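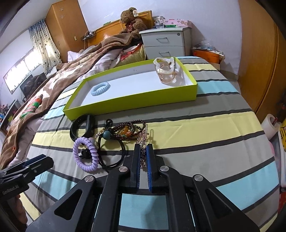 Sillville Home Care – Exterior Cleaning Team

Junditz Render & Wall Wash, 2 litre concentrate

I'm Setsuko Maruyama and I look after the outside-of-the-house range, so if you ring up about green walls you'll most likely get me. Junditz is the one I use at home. My north wall had gone a horrible streaky green (the gutter had been dripping on it all winter) and I'd been putting it off for ages!

You mix it with water in an ordinary garden sprayer, start at the bottom of the wall and work up, then leave it alone. No scrubbing and no pressure washer, please – I've seen what a lance does to old render. Pick a dull, still day if you can, and cover the fish pond.

It's fine on painted render, brick and pebbledash. I wouldn't put it on bare limestone without trying a hidden corner first. For paths and patios have a look at Clama instead, it's thicker and stays where you put it.

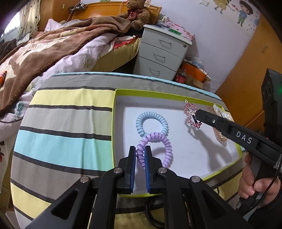
Do I need to rinse it off afterwards?
Leave it on the wall and let the rain do the work, but do rinse windows, sills and any plants that caught the spray.

Product code: 338
Size: 2 litres
Shelf life: keep the lid on tight and out of the frost

The Rantala long-reach sprayer fits this nicely and saves you going up a ladder. We'll have more of them in September – the last lot went very quickly. Phone lines open at 11 in the morning, and I'm happy to talk through a tricky wall before you buy.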